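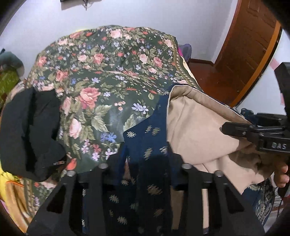

Hevura to charge for second season of Tevosska tracks

Posted 7 March 2025 by the games desk

Racing game Tevosska will get a second season of downloadable tracks in September, and this time players will have to pay for them. Developer Hevura said in a post on its website that the pack will hold nine new circuits and sell for $17. The first season was free to anyone who owned the game.

Players who buy the base game after the pack goes on sale can get both together for $40. There is no discount for existing owners. Hevura said it had looked at one but could not get it working the same way on every console store.

The circuits are set in and around Seretcombe, the harbour town from the game's story mode. Four reuse roads that are already in the game, with new barriers and changed corner layouts. The other five are new, including a night course along the breakwater and a hill climb that finishes at the old signal station.

Online play is the part likely to cause arguments. Anyone without the pack will be dropped from a lobby when one of the paid circuits comes up in rotation, then returned to the queue. Hevura said it is testing a separate playlist for owners of the base game but did not promise it for launch — only that it would come "as soon as it's stable."

A free update on the same day will fix the colour settings in split-screen and raise the grid limit from 12 cars to 18. Wheel support, which has been patchy since the last update, is also on the list. Publisher Claeys said the update will go out on all platforms at once.

Pre-orders have not opened.

Comments (4)

gravel_trap
$17 for nine tracks and four of them are roads I've already driven. I'll wait for a sale.

Mossback
The split-screen fix is the only thing I care about. My kid and I haven't been able to tell our cars apart for months.

pitlane_pat
Being kicked back to the queue is going to kill the lobbies. Same thing happened with their last game.

gravel_trap
@pitlane_pat yep, it was dead by Christmas

Contact the games desk | Copyright 2025, all rights reserved | Back to top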